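Grostby Twin-Arm Kit: five weeks of collecting dish demos

Posted July 15, 2019 by Satish Acharya

We bought the Grostby kit in May to gather demonstrations for a policy that loads and unloads a dish rack. It comes as two follower arms, mounting plates, control boards and the Brotari recording software. I had used the older Drostero arms before, so that is my comparison.

Building it took two evenings. The manual is fine until the wiring, where the drawings don't match the boards. Support answered my email the next day. The joints need a check with a screwdriver before each session, and we found one screw backing out in the second week.

Recording is simple. You start an episode, do the task, and mark it keep or discard. We have 179 episodes and kept 129. Most of the discards were operator mistakes, mine more than Habibur Begum's. She does the slower, steadier runs, and the policy trained on hers alone did better than the one trained on mine.

The software saves every camera to the same clock, which the Drostero never managed. It does not let you rename a task once you have started, so choose the name carefully.

Plates, cups and the rack

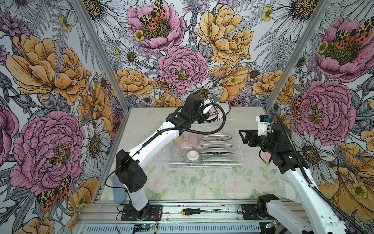
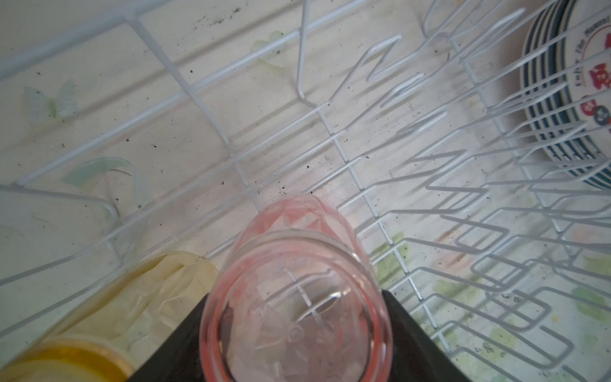
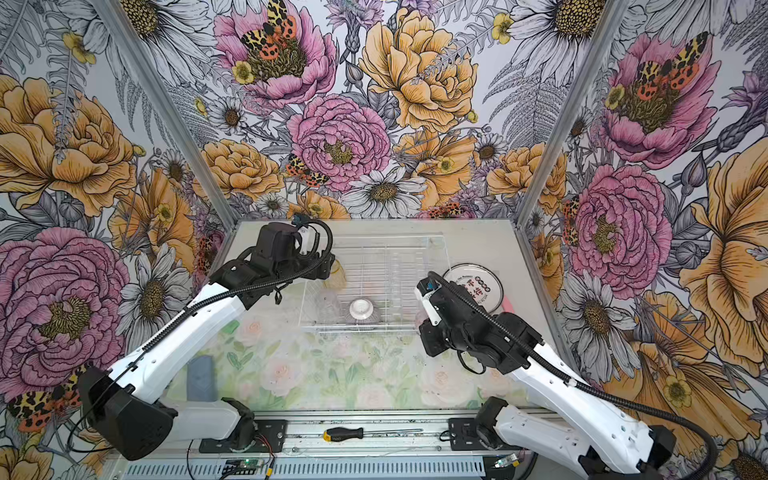

Grip is where I have most to say, as it decides how many episodes you keep. The stock fingers are stiff and have no padding to speak of. Faceted plastic cups like the pink one, held between the two black fingers, are a good test of them, and see-through items are worth having in your set early on. Plates held upright took me longer to learn. I would like softer fingertips in the box, and Reddy sells a set that fits, though I haven't tried them.

Good: timing, spare parts, support.
Bad: wiring drawings, task naming, cable sleeves that catch if you turn the wrist too far.

I would buy it again for table-top work. For anything heavier than crockery, look elsewhere.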